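May, after supper

Woke at six with the heater clicking and couldn't get back to sleep. Made porridge, ate it standing up, then cleared the end of the kitchen table where the mail has been piling up. Found the receipt from Studine I was looking for last week. 33 dollars for the sandpaper and the two small files, so I had remembered it right. Put it in the tin.

Bontu Mekonnen rang at nine to ask if I could still do the loose pegs for her. I said yes but probably not until the end of the month. She is not in a hurry. Her grandson has gone off shapes for now and only wants the garden hose.

Walked to the post office with Reiko's parcel. Line out the door, one person at the counter. It took 50 minutes all up and I had left my book at home. Cold wind the whole way back. The neighbour on the corner has had the big gum taken down and the street looks bare there now. Bread and cheese for lunch, then back to the shapes.

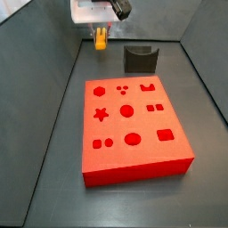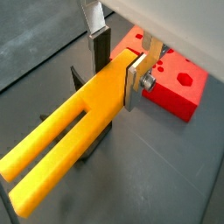
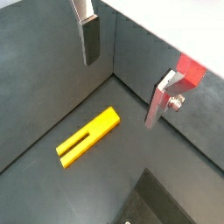 I have been putting off the drawings for the pegs and I got onto them properly this afternoon. The plan is still a set of nine, one for each place, painted plain colours with no faces or letters on them. I started from the pencil list I made in autumn and found I had two of the places swapped. The star goes at the left of the middle row, straight in front of the hexagon, and the big circle is the centre one. I had the star in the centre. On the red top it is easy enough to see, with the cut-outs darker than the face around them, and I don't know how I wrote it down wrong. Rubbed it out and fixed it.

The three small round holes at the back will be the fiddly ones. I could do them as three separate little pegs, or as one piece with three legs and a flat top. Reiko thinks one piece, because small pegs get lost under the couch. I think she's right, but lining up three legs by hand is a pain and I only have the one decent drill bit in that size. The crown shape beside them I'm leaving to last.

Drew the hexagon twice. The first was a bit squashed. The second is good and I've inked it.

Did some sanding on the test pegs from last time. The Bruteo paper clogs quickly and I went through most of a sheet on two pieces. Might go back to the other kind. Paint is still a question – Bontu wants bright, I'd like something quieter, and it's her money.

Stopped at five when the light went. Swept up and put the files back in the drawer, wiped the bench down. The vacuum bag needs changing, must get some.

Reiko Wada came by at half past five to pick up her casserole dish and stayed for tea. She brought back the 1000-piece jigsaw, the harbour one, and says there is a piece missing from the sky. It was all there when I lent it, or I thought so. She is going to look under her rug. We talked about the trip to her sister's in July and whether to take the train or drive. Nothing decided.

Soup for supper, the last of the pumpkin. Need to buy onions, dish soap, vacuum bags and a new eraser. Dentist tomorrow at ten – leave by half past nine.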